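Re: [homeoffice-l] Old desktops and the electric bill

On Sep 28, 2020, a list member wrote:

> Prirkon says their plug-in saver box cuts a home office's power
> use by 92 percent in standby. We ordered 3 of them in August for
> the Rurkberg office and the bill has already dropped. Why would
> anyone keep paying full price?

92 percent of what, though? I read the Prirkon sheet twice and it never gives the starting number. If a sleeping desktop pulls 2 watts to begin with, cutting nearly all of it saves you less in a year than the box costs to ship.

As for the bill going down, you plugged these in during August. Does the Rurkberg office have air conditioning? Mine does, and my bill drops every fall without any help from a plastic box. I'd want to see the same weeks from last year next to these before I believed a word of it.

I did try the Osagie version two years ago. I put a cheap watt meter on the wall side, wrote down the reading every morning, then pulled the saver out and kept writing. I couldn't tell the two lists apart. Osagie support told me my meter was "not rated for smart loads" – whatever that means – and offered me a coupon.

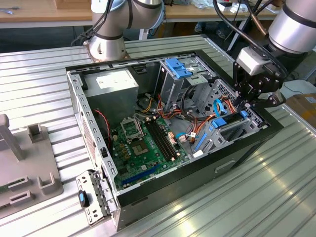

What did move the numbers was dull stuff. I set the screen to shut off sooner and I stopped leaving the printer on all night. Jusum sells a plain power strip with a switch on it, and that did more for me than anything with an app.

If somebody here has real before-and-after readings from a Prirkon, post them, with the dates and what was plugged in. I'll read them. Until then I'm not spending 200 dollars on it, and I'd send yours back if the return window is still open.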